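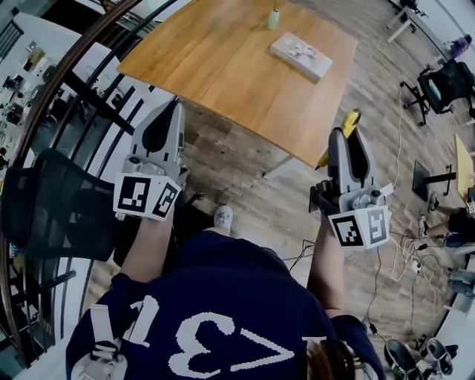 Hand-held grippers at the table.

Cell Safety Walkthrough – Checklist With Comments
Prarkley Robotics Workshop, palletizing and small-parts cells
Inspected by Selamawit Derese, with Rimantas Šimkus on the controls
Last revised February

I love doing this walkthrough. Give me a flashlight, a clipboard and an arm with its brakes on and I'm happy until lunch! The list has grown since Catherine Niven wrote the first one, and several comments below are hers, kept because they are still right. Mark each line OK, FIX or STOP. A FIX gets a tag and a name. A STOP means the cell is locked out until the line is cleared, and that goes for everyone, including visitors from the Beltow office who only want to see it run "one more cycle."

SECTION A – BEFORE YOU GO NEAR THE ARM

A1. Controller in manual mode, key removed and in your pocket.
OK
Comment: Your pocket. The hook beside the cabinet doesn't count, and neither does handing it to whoever is standing closest.

A2. Lockout applied at the main disconnect, tag filled in and legible.
OK
Comment: The new tags are so much better. The old ones smeared if you looked at them. Please use the fine marker from the drawer under the bench.

A3. Air supply isolated and residual pressure bled down.
FIX – Bezawit Yilma
Comment: Gauge on the palletizing cell reads slightly above zero with the line open. I cracked a fitting on the dead side and got nothing at all, so I believe it's the gauge. Bezawit has a replacement on order. Until it's fitted, open the drain valve by hand every single time and listen for it.

A4. Gravity-loaded axes supported or brakes confirmed.
OK
Comment: Axes 2 and 3 held overnight with the load plate on. Rimantas put a pencil line on the joint cover at close and the line was still matched up in the morning. Simple and lovely, let's keep doing it.

SECTION B – STOPS AND INTERLOCKS

B1. Emergency stop on the pendant.
OK
Comment: Pressed from a slow jog and from program speed. Dropped out cleanly both times. Reset needs the full twist, so if it feels stuck, you're probably only halfway around.

B2. Emergency stops on the fence posts.
OK, one comment
Comment: The north post button had a coat hanging over it when I came in. A coat! I moved it and I have had a cheerful word with its owner. Hooks are on the wall by the sink.

B3. Gate interlock, palletizing cell.
OK
Comment: Opened at low speed, safety relay dropped, drives off, fault shown on the pendant as expected. The gate also stays shut on its own now that the hinge has been shimmed. Thank you Amanuel, that was bugging me for months.

B4. Gate interlock, small-parts cell.
STOP, cleared same morning
Comment: The actuator key was loose enough that the gate could be pulled open a finger's width before the switch noticed. Locked out at 9:40. Both screws replaced with the one-way kind, threadlocker applied, retested ten minutes later and then again after lunch. Good catch by Rimantas, who was leaning on the gate at the time and felt it give.

B5. Three-position enabling switch on pendant.
OK
Comment: Release stops motion, full squeeze stops motion, middle position allows it. Test all three. People love to test the release and forget the squeeze, and the squeeze is what your hand does when you're startled.

B6. Light curtain at the infeed.
OK
Comment: Tested with the supplied rod at top, middle and bottom. Lens on the receiver was dusty, wiped with the soft cloth. The muting lamp works again!

SECTION C – THE ARM ITSELF

C1. Covers, seals and visible leaks.
OK
Comment: A little grease at the wrist seal on the palletizing arm. Wiped it clean, took a note, will look again next time. A film is normal on this model, drips are something I'd want to hear about right away.

C2. Cable dress pack, full range of motion.
FIX – Amanuel Degefa
Comment: There's a rub mark on the outer sleeve where it passes the elbow. The cables inside are fine, we opened it up and checked. Amanuel wants to move the clamp a little toward the base so the loop has more slack when axis 5 tucks under. Jog it slowly through every taught position afterward and watch the loop, not the screen.

C3. Mounting bolts, witness marks aligned.
OK
Comment: All marks lined up. I do this one on my knees with the flashlight and I recommend you do too, because the rear ones can't be seen properly from standing.

C4. End effector attachment and tool changer.
OK
Comment: Changer locks with a nice crisp sound. Part-present sensor agrees with the pendant in both states. Grip holds with the air cut, tested over the padded tray with the sample block in the jaws. Please don't test that with your hands underneath, even for the light block.

C5. Finger pads.
FIX – Bezawit Yilma
Comment: The left pad is glazed and starting to peel at one corner. Swap them as a pair. Spares are in the bin marked Drureck, which is our nickname for the old pad supplier and has confused every new person we've ever had, sorry about that.

C6. Hour meter.
OK
Comment: 519 hours since the last full service on the small-parts arm. Plenty left, but I like having the number written down somewhere that isn't my head.

SECTION D – SOFTWARE AND SETTINGS

D1. Manual mode speed limit verified.
OK
Comment: Rimantas timed a straight move between two taped marks and worked out the speed from that. He could have read it from the screen. He enjoys the tape, and I have to say I trust the tape.

D2. Safety configuration checksum matches the printed sheet inside the cabinet door.
OK
Comment: Read it aloud to a second person. If it doesn't match, don't just reprint the sheet! Somebody changed something, and we need to know what it was before the cell moves.

D3. Program backup taken.
OK
Comment: Stored on the workshop drive under the Degefa folder (he set the drive up, the name stuck). Filename has the cell and the month. The previous backup restored correctly onto the offline controller, so we know those files are good for something.

D4. Home position and soft limits.
OK
Comment: Returned to the home marks on all axes. Soft limits trip well ahead of the hard stops.

SECTION E – AROUND THE CELL

E1. Floor dry, marked walkways clear.
FIX, done
Comment: Two pallets were sitting across the yellow line on the west side. Moved. The line itself is wearing thin near the forklift turn and wants repainting, around 40 feet of it.

E2. Lighting inside the fence.
OK
Comment: The new tubes are wonderful. I can read a serial plate without squinting.

E3. Signs legible, emergency numbers current.
FIX – Selamawit Derese
Comment: Mine to sort out. The sheet by the door still lists Catherine's old extension.

E4. Training sheet signed by everyone who holds a key.
OK
Comment: Two new signatures this time. Welcome, both of you! Come and find me for the next walkthrough, I'd much rather have company, and you'll learn more with your head next to the base casting than from the slides.

OPEN ITEMS CARRIED FORWARD
A3 gauge, Bezawit
C2 clamp position, Amanuel
C5 finger pads, Bezawit
E1 repaint walkway, unassigned
E3 phone sheet, Selamawit

Note from Catherine, kept from the original list: if you find 3 or more FIX lines in one section, stop and do the section over from the top. Your eye has only just warmed up.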